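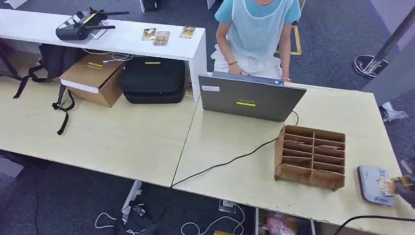 Stastdale Robotics Club, Card Sorting Team

The Tratemeck Bench Kit
Posted in October by Bríd Costello

The Tratemeck is the sorting bench our club builds, breaks and lends out. It picks up one card, carries it to a slot in a cardboard organizer, and lets go. A nine-year-old can do the same job faster while eating a sandwich. The nine-year-old, however, cannot be entered in the fall competition under the automated handling rules, so we have spent a year on the gripper.

Schools and clubs that want to borrow a kit, or build their own from our parts list, should read this page first and then write to us.

What comes with it

One arm with a two-jaw gripper. One controller, which we call Belis after the student who wrote most of its code and then moved away before commenting any of it. A power supply, an emergency stop on a long lead, a practice deck of 91 cards, and a binder. The binder is the best part. It has three years of pencil notes in it, several of them useful.

You supply the desk, the laptop and the organizer. Ours is brown cardboard with small open compartments that lean toward the arm. We tried a nicer one in clear plastic. The cards slid straight back out, and the vision software could not decide where the plastic was. Cardboard won the vote.

About the desk

Use one big table if you can get one. We use two pushed together, with a seam running across on the diagonal, and you will see that seam in everything we film. If the tables drift apart by the width of a coin, every slot position is wrong by the same amount and the arm will file cards into the air with great confidence. Clamp them. Then recalibrate, which takes 12 minutes if the lights stay the way they were.

Cables are a matter of conscience. The binder has a page on routing them neatly, written by someone with high hopes.

How it performs

At our last open session the bench sorted 34 cards in a row before it dropped one. This is the club record and we bring it up often. The usual run is shorter. Most misses happen at the pickup, where the jaws either bend a corner or close on nothing and carry the nothing very carefully to the right slot. Fodor, our second gripper design, has softer pads and bends fewer corners. It also squeaks.

Use trading cards of the ordinary size. Glossy ones confuse the camera under bright lamps. Please do not use cards anyone loves.

Who can run it

Two people at a time: one at the laptop, one by the stop button. Anyone in the club can do either job after one training evening. Long hair goes up, and hands stay out of the reach area while the arm is live, even when it has obviously missed and you could obviously help. We have all wanted to help. There is a page in the binder about that too.

Borrowing

Loans run for one school term. There is no fee, but we ask for a deposit of $600, returned when the kit comes home with the gripper still attached to the arm. Pickup is from the club room after 4 p.m. Bring a car with a flat trunk. We have one kit to lend, so tell us your dates early and give us a second choice.

If it breaks, write down what it was doing and send us the log file. "It went weird" is already in the binder, eleven times, and we have not been able to fix it from that.

Contact: Bríd Costello, Stastdale Robotics Club | © Stastdale Robotics Club | Back to top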